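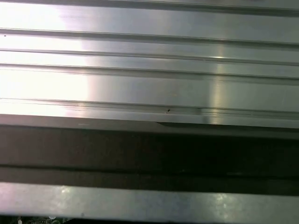 Can a robot swap a computer processor without help yet?
It can do the separate moves on a bench that has been set up for it, but a person still has to prepare the bench and check the result.

Home | Guides | Bench Work | Tools | Forum

How to Set Up a Processor Swap for a Robot Arm

This guide is for small repair shops that want to try an arm on one chore and see where it stands. We chose the processor swap at Plovitz because it has a clear start and a clear end. Changing a chip by hand takes a trained person a few minutes. Teaching an arm to do it took us from March until 20th June, and we would still not leave it alone with a customer's machine.

What you need

A desktop tower you can afford to lose
An arm with a two-finger gripper
A wrist camera and a fixed camera
A parts holder fastened to the table
Thermal paste and cleaning wipes

Step 1. Power down and open the case

Unplug the tower, hold the power button for 4 seconds, and lay the case on its side. Take off the side panel and unplug the fan. Remove the cooler by hand. Coolers vary too much from one machine to the next, and old paste can make them stick.

Step 2. Free the chip

Release the lever and raise the bracket before the arm comes in. Our arm can push a lever, but it slips off often enough that we stopped asking it to.

Step 3. Lift straight up

Set the grip force low and raise it a little at a time until the chip stays put during a slow lift. Grip by the edges. Move up first and sideways second, because a sideways drag can bend the contacts in the socket.

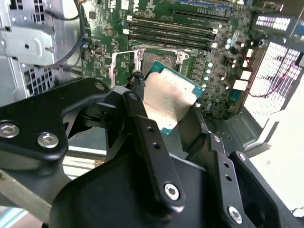

The processor in the gripper, with the socket open behind it.

Stop the arm once the chip is clear and look at the angle. If it has tilted, put it down in the holder and pick it up again. Do not try to correct a tilt over the socket.

Step 4. Park the parts

Every part needs a fixed place. A pocket that fits the chip squares it up, so the next pick starts from a known position. Memory modules do well in a long slot. Teach these positions after the holder is fastened down, and teach them again if anyone bumps the table.
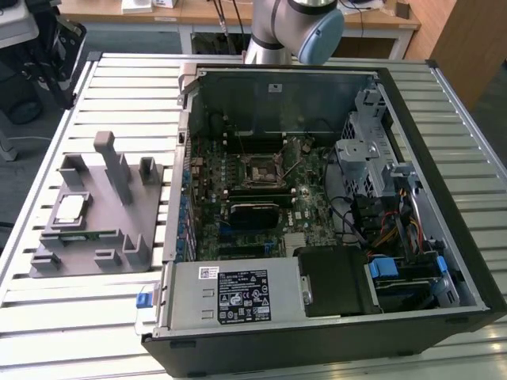

Manalastas wrote in to say that the holder is doing half the job, and that a shop with 61 different models coming through the door would spend longer making holders than changing chips. We agree with that for now. An arm pays off when the same model comes in again and again.

Step 5. Fit the new chip

Match the corner mark on the chip to the mark on the socket. Lower slowly and let go just above the seat. Check by eye that the chip lies flat, then close the bracket yourself.

We ran 171 practice cycles on one scrap board with the Utis control software. Seating was the step that needed a hand most often.

Contact | Copyright Plovitz Bench Guides | Back to top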